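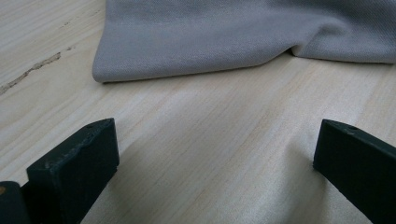

Pastuvel wrinkle spray is on its third relaunch and I still can't find one person who tested it against plain water. The bottle says it "relaxes the fiber" and I'd like to know what that means. My sister swears by it, so last week I bought one and used it on everything that would normally get ironed. Gray twill like the piece on my table seemed like a fair trial, as you can see the slanted ridges in the weave and any shine or residue ought to show up on them. I sprayed half, misted the other half from a houseplant bottle, smoothed both by hand and left them overnight. By 6 in the morning I could not tell you which half was which. Is there anybody here who has had a different result, and on what fabric?

hubert_a

Re: Pastuvel vs. water

I get a difference on cotton shirts. It's small, mostly the placket and the cuffs. On polyester I get nothing, but polyester doesn't wrinkle much to begin with. One piece of cloth is not a test.

prasanna_thambiah

Re: Pastuvel vs. water

Agreed that it isn't much of a test, but did you do a shirt with water too? When my husband said his Clurkell steamer was "way better than the iron" he was comparing it with an iron he hadn't descaled in five years.

nelida.m

Re: Pastuvel vs. water

No water shirt, fair enough. I'm going by how they used to look off the hanger. But you can't tell me a product sells for this long and does nothing.

prasanna_thambiah

Re: Pastuvel vs. water

Sure I can. Look at dryer balls.

Look at the ingredients list as well. Water, alcohol, some kind of silicone, perfume. The silicone might let the threads slide a little, I'll give it that. It also builds up on towels and then they won't soak up anything. If you use it, keep it off anything you dry dishes with.

nelida.m

Re: Pastuvel vs. water

I sold linens at Derkerero for a while and we were told to push the spray with every sheet set. Customers came back saying the wrinkles were gone. Most of them had also started taking the sheets out of the dryer right away, because that's step one on the back of the bottle.

My own routine, no spray:

1. Shake each piece hard before it goes on the line or in the dryer. Twice for anything twill or heavier.

2. Take it out a little damp and fold it flat. Don't stuff it in a bag or a deep hamper. I like something with holes in the side, like the white one in my photo, though I won't claim the holes do much beyond letting some air in.
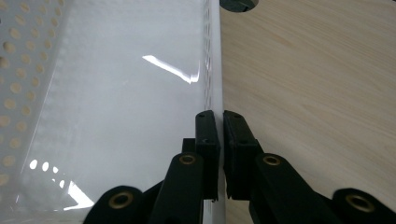 3. Put the heaviest pieces at the bottom and leave the lot alone until evening. Almost 200 wears out of one pair of work pants this way and they've never met an iron.

czeslaw_s

Re: Pastuvel vs. water

200 wears, who's keeping the tally? And folding damp laundry sounds like a good way to grow mildew. I live somewhere humid and in August that stack would smell by dinner.

prasanna_thambiah

Re: Pastuvel vs. water

I said a little damp. If your place is humid, dry them all the way and press with your hands. The 200 is from a pants diary I kept on a bet, don't ask.

czeslaw_s

Re: Pastuvel vs. water

OK, so I did two shirts this time, same brand, same wash load, one sprayed and one misted. My wife picked the sprayed one as smoother. Then I asked her again an hour later and she picked the other one. I'm finishing the 500 ml bottle and not buying another.

hubert_a

Re: Pastuvel vs. water

Your wife should have been picking blind, with somebody else holding the shirts. I still think cotton is better with the spray and I'm going to do it properly next wash, water shirt included.

prasanna_thambiah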